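The man who sells low-flow toilets for a living does not like being asked whether they work. "Work compared to what?" he says, and pours himself more coffee. We are in the back office of his supply shop in Drarmont, where the city is in the second year of its rebate program and where 3,207 households have so far been paid to swap out an old toilet for a new one.

The city says the program is a success. I came in doubting it, and he did little to change my mind.

"They count rebates," he says. "A rebate is a receipt. You bring in the receipt, you get your $87, and somebody adds one to the total. Did the water use go down? Ask them. I did, back in March. I got a brochure."

I got the same brochure. It says a household that switches will save thousands of gallons a year, and it doesn't say how many people live in that household, or how often they flush, or what they had before. He thinks that last part matters most. Plenty of the people who came into his shop for the rebate, he says, were replacing something that was already fairly thrifty. They wanted a nicer bathroom and the city chipped in.

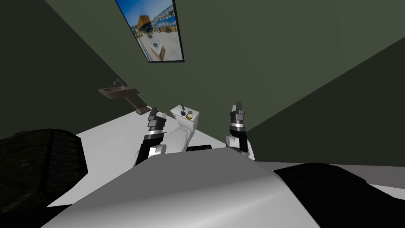 So who still has the old water hogs? Renters, mostly, in his view, and the big apartment blocks out in Ivard. "The landlord doesn't pay the water bill, so the landlord doesn't care. The tenant pays it and can't change the toilet. You could double the rebate and that building would look the same."

He isn't against the idea. He sold plenty of toilets thanks to it and says so without blushing. I asked if that didn't make him an odd critic. "I'd be a worse one if I'd lost money," he said.

What he would do is go after leaks. A worn flapper costs a few dollars, and he says he can usually tell from a customer's bill that one is going bad. Otano, the next town over, mailed out 2,000 packets of dye tablets so people could check their tanks at home. I wondered how many ended up in a kitchen drawer. He shrugged. "Half? More? Still cheaper than what we did."

That is a guess, and I told him it was the same kind of guess the city makes. He took this better than I expected.

"Fine," he said. "Then read the meters. Before and after, same houses. They've got the meters."

The city water office told me it has no plans to do that this year.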